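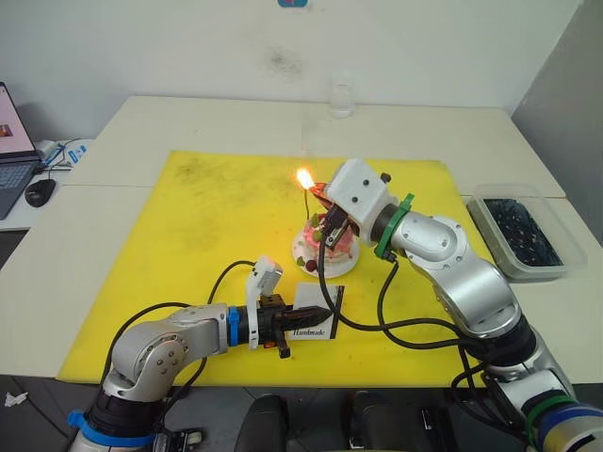

2/13

Candle wax is mostly paraffin, a mix of straight-chain alkanes. The solid does not burn. Heat from the flame melts it, the wick draws the liquid up, and it burns as vapor.

3/13

Wick size sets the melt rate. Too thick and the flame soots — too thin and it drowns in its own pool. Tyson Wong's August tests at Tindham covered 35 wicks, all flat braid cotton. 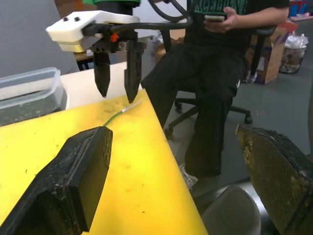
4/13

Flat braid curls as it burns, so the tip stays in the hot outer zone and is consumed. Square braid curls less. Archana Dwivedi has the trim lengths for both, next post.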